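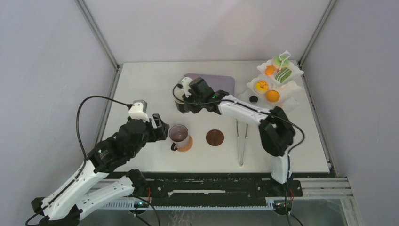

Two arms working at a shared table, with a mug, coasters and a tiered stand.

Reading time: 1 min

The Skurness rules are a set of good practice for tables where two robot arms share one space. They were first issued in June 2021 by Nordin. Each arm must keep 30 mm from the other, and speed is limited to 200 mm per second near cups and dishes. Cables need enough slack for full movement of the wrist. The Bresard laboratory uses a stricter version.

We use cookies to improve your visit. Accept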